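Ticket 2718 - Arm 2, cup hanging cell - right finger late closing, cups slipping off peg
Status: Open, waiting on part
Opened by: K. Gachanja
Site: Wernthorpe, bench side
Date: Wednesday, October 28, 2020

Reported problem
Arm grabs cup ok, lifts, gets to the stand, then cup rotates in the grip before it reaches the peg. Handle-less blue cups worst. Started after the finger swap. No fault on the pendant, no e-stop, just bad hangs. Night log shows 71 good out of 87 tries. Used to be better than that.

First look
Power off, locked out, fingers by hand. Left one moves free. Right one has play, maybe a hair, at the knuckle screw. Tightened, marked with paint pen. Powered up, homed, same thing. Cup still turns.

Checked air next. Regulator where it should be, no hiss at the fittings. Swapped the hose anyway as the old one was kinked behind the base. No change.

Pulled the right finger. Pad side is worn and there's a nick in the inner edge. Left pad fine. They are not a matched pair, left is Jollell, right came out of the spares drawer and I think it's Sotlow. Same bolt pattern, diffrent pad thickness. Put it back on for now, only one we have.

Wrist camera
Cleaned the lens w/ dry cloth. Re-ran the calibration twice, first time it failed because I left the work light off. Second pass took. Offset saved as file 3, old one kept as 3_old, do not delete.

Stand moved a bit toward the operator side and taught again. Base is not fixed down, that's a problem by itself. One bump and all the peg points are wrong. Want two dowels in the bench or at least a stop block.

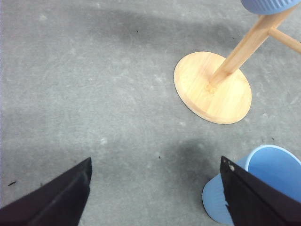 Slowed the approach to half, kept lift speed the same. Ran it by hand in step mode, watched the close. Left finger touches first, pushes the cup over, then right one catches up. So the grip is off center before it even lifts. Explains the turn. Doesn't explain why it's fine on some cups, could be where they're sitting when it picks.

Tried a shim under the right pad, cut from packing strip. Better for a few picks, then the shim walked out. Took it off. Please don't glue one in, we'll never get the pad off clean.

Cycle counter says 3000 since last grease. Did the slides while I was in there. Wiped out old grease, it was black. Thin coat only.

Bench top needs wiping down too, bits all over it. Brush, no air gun, last time it blew grit into the slides.

Update, after lunch
Kheri here again. Called Sotlow about the pads, they only sell in pairs. Fine, ordered a pair, goes on both sides so we're matched. Old Jollell one goes in the drawer WITH A TAG this time. PO is under Gachanja.

Cell can run till then at half speed, small batch only, somebody stood by it. If a cup turns hit hold, don't let it try the peg, it'll shove the stand and you're teaching points all over again. Ask me how I know

To do
- fit matched pads, both fingers, torque per card
- re-zero gripper width after, then calibrate camera (LIGHT ON)
- dowels or stop block for stand base
- re-teach peg points, upper ones first
- full speed run, log good/bad on the sheet not on the whiteboard
- next grease in January, put it on the calendar

Leaving open. Step mode password is the same as arm 1.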